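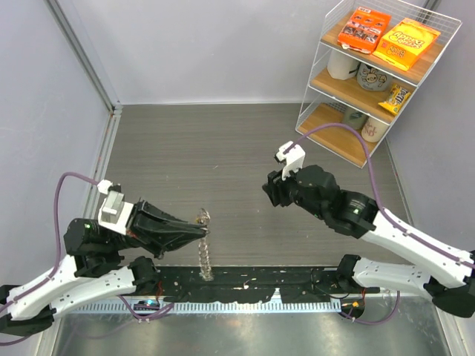 ## Keys, Springs and a Gray Table

The owner of Parnolance has run the repair and key counter in Irkden for 41 years, most of them from the same back room. The shop handles 60 sets of keys in a slow week and 200 in September, when the rentals turn over.

"I like a plain bench," the owner said. "Gray is good. You drop a small ring on a busy pattern and you've lost it."

The clear plastic spiral was bought for the front window and never got there. "It's a corkscrew shape, so people pick it up. Then they ask what it's for. I say it stands up by itself."
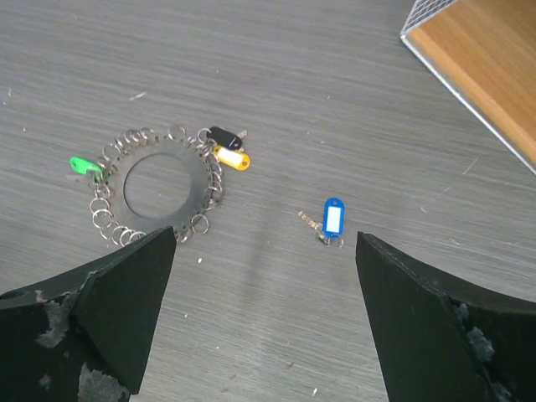
Sorting is the part of the work that takes patience. The shop used to keep its split rings in jars, four of them, and the owner spent too long fishing for one. Now the small silver ones hang from the holes of a flat black ring. "They still overlap, they still tangle a little. But I can see what I've got." The blue key tag is from a style the shop has ordered from Clornard for years.

Asked about scratches on the tabletop, the owner shrugged. "It's a work surface. I wipe it down at closing and leave the rest alone."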